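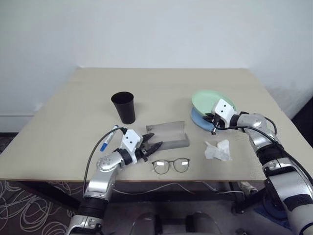
Re: [flernar-travel] Two nights in Sallus, or continue to Veloso?

Hello Vasco and all,

Vasco Aguiar wrote:
> We are a family with two children and we have five days in March.
> The plan is to arrive at Flernar by train and take the bus to Sallus.
> Is it worth staying two nights in Sallus, or should we continue
> to Veloso the same evening? My wife would like to walk in the
> Dadumier forest, but I read that the road is closed in winter.
> Also, can we pay by card on the bus?

I was in the region last year in the same month, so I will try to answer in order.

Sallus is small, but I would stay two nights. The old harbor is pleasant in the morning when the fish boats are coming in, and the museum of salt is better than its entrance suggests. My children were then eight and eleven and they stayed inside for the whole morning. On the second day you can walk to the lighthouse along the shore. The path is flat, but there is no shade and no place to buy water after the campsite.

If you continue to Veloso the same evening, you must catch the last bus, and your train should not be late. Mine was late. I slept in Flernar, near the station, in a room I do not recommend to families.

About Dadumier: the upper road is closed in winter, this is correct, but the forest can be reached from the Veloso side all year. Bus 13 stops at the lower gate. From there you have a marked trail of 3 kilometers to the waterfall and you return the same way. After rain the wooden steps are slippery, so please bring proper shoes. The longer trail over the ridge was closed when I visited and I do not know if it is open again. The office at the gate can tell you, they answer the telephone only before noon.

For the bus, the driver did not accept my card. He also did not want to change a note of 100, and a kind lady behind me paid for our tickets until I could buy a coffee in Sallus and give her the coins. So please have small money with you. The ferry does take cards.

One more thing about the rooms. In March several guesthouses in Veloso are still closed, even if their web pages accept a reservation. I would write to them first and wait for a reply.

If somebody on the list has been on the ridge trail this year, I would also like to know about it, as we want to go back with my sister.

Best regards,
Milena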